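Visit report: open day at the Saarela kitting plant, Grallatness
March 25, 2023

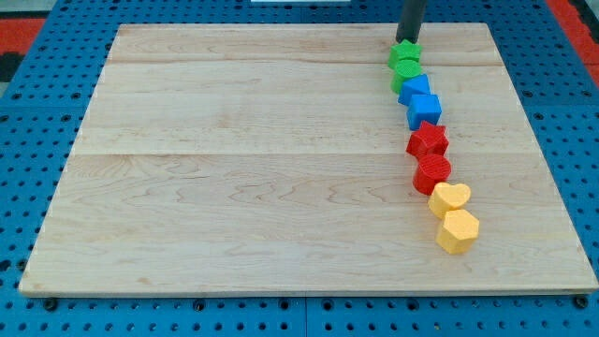

Background

Saarela has packed parts sets at Grallatness since 1991. The plant receives molded and machined components in bulk and sends them out as kits: mixed parts, fixed quantities, fixed order. The work was done by hand until two years ago, when the first robot cell went in. There are now 16 cells on the main floor, run by the same department that used to do the hand packing.

The open day was meant for firms of a similar size considering the same step. Our own packing room handles fewer part types but has the same problem, namely short runs and frequent changeovers. The tour covered goods in, the training bay, the main floor and the rework benches. Offices and dispatch were not included.

Goods in

Bulk parts arrive in returnable bins and are weighed on entry. The scale writes the weight to the stock system, which is called Kelel and was supplied as a package with the cells. Before Kelel, a clerk entered weights from a paper slip. The clerk's post still exists, but most of the day is now spent on mismatches between the supplier's declared count and the weighed count. We were told that there are more of these than anyone expected, and that the old slips had hidden them.

Lifting has not changed. Bins above the limit go on a powered hoist, which was already there.

Training bay

The training bay is a walled-off corner of the main floor. It is used for two purposes: new programs are tried out before release, and operators learn to set up and correct a cell. The work surfaces are perforated blue metal, so fixtures can be bolted down and moved on a known grid. A glued maple board on top of the grid serves as the working area.

The practice parts are colored plastic blocks in simple shapes, among them stars, cylinders and a heart. The line-up exercise puts eight of them down one side of the board in a chain, two of each color, green first at the far end and yellow nearest the operator. The pieces touch or nearly touch. Close spacing is the difficult part of real kit work as well, and trainees are expected to learn what a small error at the start of a row does to the rest of it.

Stars cause the most discussion. Their points reach into the space of the neighboring piece, and the angle at which a star is set down decides how near the next one can go. A cylinder can be placed at any rotation. Operators who had packed by hand for years said they had never had to put this into words before – the hand simply turned the part.

Training lasts two weeks. The first week is spent entirely in the bay. In the second, the trainee works on a live cell beside an experienced operator. There is a written test at the end, and the pass list hangs by the door.

Main floor

Each cell has one arm, a parts feed and an outfeed for finished trays. An operator looks after two cells. Under hand packing, one person stood at one bench for the full shift.

The duties are now refilling feeds, clearing stops, checking the first tray of every run and entering the changeover. A changeover consists of selecting the kit in the Trikden program library, swapping the tray fixture and running one tray at reduced speed. The library held 128 kit programs when we visited. Kits without a program are still packed by hand on a bench at the end of the hall.

Noise is moderate. Conversation at normal volume was possible next to a running cell. The floor is marked for walking routes, and our group was asked to keep to them.

Stops are signaled by a lamp and a short tone. During our time on the floor the nearest operator reset most of them without opening the guard. One needed the guard open, and that cell had to be restarted from the home position.

What has changed for the staff

We had a session with operators from both shifts, without management in the room. The following points are taken from my notes.

Repetitive wrist work is down, and this was mentioned first by nearly everyone. Walking is up. Several operators said their feet now hurt instead, and mats have been requested for the route between paired cells.

The day is less even. A hand packer could set a pace and hold it. A cell operator may have little to do for a stretch and then two lamps at once. Opinions on this were divided. Some preferred the variety, others found the waiting more tiring than the packing.

Pay grades were revised in December, after the change had been in place for a full year. The operators considered this too late. They also pointed out that fault clearing on the night shift depends on whoever happens to have experience, as maintenance cover ends in the evening.

No posts were cut, according to both the operators and the plant. People who retired were not all replaced.

Rework benches

Rejected trays are sorted here by hand. The usual faults are a missing part, a part on its side and a part riding up on its neighbor. The last type was rare in hand packing. Rework staff record the position in the row where the fault began, and the program is adjusted from these sheets at the end of the week.

Points for our own project

– Ask the supplier for a training bay in the quotation, priced separately.
– List our part shapes by how they behave next to each other. The present list is by part number only.
– Settle grading before installation.
– Obtain night cover for fault clearing, or limit the cells to the day shift at first.
– Request a sample of the Saarela rework sheet. The plant has agreed to send one.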